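Chapter 7
Small Screens, Long Days: How Wearable Devices Spend Their Power

In this chapter
Why battery capacity is only half the story
Reading a power budget
Displays, radios and sensors compared
Sleep states and wake-ups
Charging a device that is almost never off

Pick up a fitness band and weigh it in your palm. Somewhere inside that little shell there is a processor, a radio, a handful of sensors, a display and a battery not much bigger than a postage stamp, and all of it has to keep going while its owner sleeps, showers, runs for the bus and forgets the charger at home. I think this is one of the most enjoyable problems in consumer electronics! A desktop computer can waste power all day and hardly anyone notices. A wearable can't waste a thing.

In Chapter 6 we looked at how the parts of a wearable talk to one another. Now we turn to what all that talking costs. By the end of the chapter you will be able to take a list of parts, work out how long a device should run on one charge, and (my favorite bit) find the one setting that is eating the battery.

7.1 Capacity and draw

Battery capacity is usually given in milliamp-hours, written mAh. A battery rated at 297 mAh can supply 297 milliamps for one hour, or one milliamp for 297 hours, at least on paper. Real batteries fall short of the paper figure when they are cold, when they are old, and when they are asked for a lot of current all at once. We will come back to each of those in Section 7.5.

The other number you need is the draw, the current a device takes while it is running. Divide the capacity by the average draw and you have the running time. The sum is easy enough to do on the back of an envelope. The hard part is the word "average." A watch might take a few milliamps with its screen dark and a hundred times that for the two seconds it spends fetching a weather forecast. What counts is how often each of those things happens.

We will use the same device all the way through the chapter. The Marnevis is a simple sports watch with a 297 mAh battery, a reflective display, a step counter and a short-range radio. Its average draw in ordinary use is 2 milliamps, which gives a running time of 148.5 hours, or a little over six days. Keep that result handy, because we are going to spoil it in several different ways.

7.2 Where the current goes

Ask a room full of people what drains a smartwatch and most will say the screen. Often they're right. A bright color display with its backlight on is a hungry thing, and it gets hungrier when the wearer is outdoors and the brightness climbs to match the sun. A reflective display uses the light that is already there, so it can show the time all day for very little. The trade is in looks: colors are softer, and video is usually out of the question.

Radios come next. Short-range links to a phone are cheap when they are quiet and moderately expensive when they are busy. Satellite positioning is another matter, and a runner who switches on tracking for a long race can watch the battery gauge slide mile by mile. The second device in our exercises, the Jamano, has a larger battery than the Marnevis at 700 mAh, yet with tracking on it draws 35 milliamps and is finished in 20 hours. A bigger battery did not make it the longer-lasting watch.

Sensors are the pleasant surprise. A modern motion sensor can count steps using almost nothing. Optical heart-rate sensors take more, as they have to shine a light into the skin, but they don't have to shine it constantly. Many devices take a reading every few minutes when the wearer is still and speed up once movement begins. 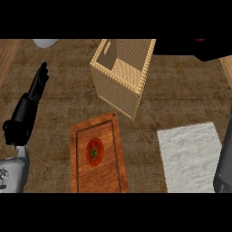 Does a larger battery always mean a longer running time?
Running time depends on capacity and average draw together, so a large battery paired with a high draw can run out sooner than a small battery paired with a low one.

7.3 A first look at sleep

A processor that has nothing to do should be asleep, and in a well-made wearable it is asleep nearly all the time. It wakes up, does one small job as fast as it can, and drops off again. Designers call the share of time spent awake the duty cycle, and shaving even a little off it can add days to a charge.

Suppose a watch wakes 12 times an hour to check for messages. Halve the number of checks and you halve the energy spent on them, and the wearer may never notice the difference. Now suppose that a badly behaved app wakes the same watch 2000 times an hour. You can guess how that ends, but work it out anyway in Exercise 7.4, where you will be given the cost of a single wake-up and asked for the total over a full day.

Key terms
Capacity, draw, milliamp-hour, duty cycle, wake-up, reflective display

Before you go on
Find the battery capacity of any portable device you own and write it down, along with the running time its maker promises. Divide the first by the second. You now have the average draw the maker had in mind, and we will use it in Section 7.4.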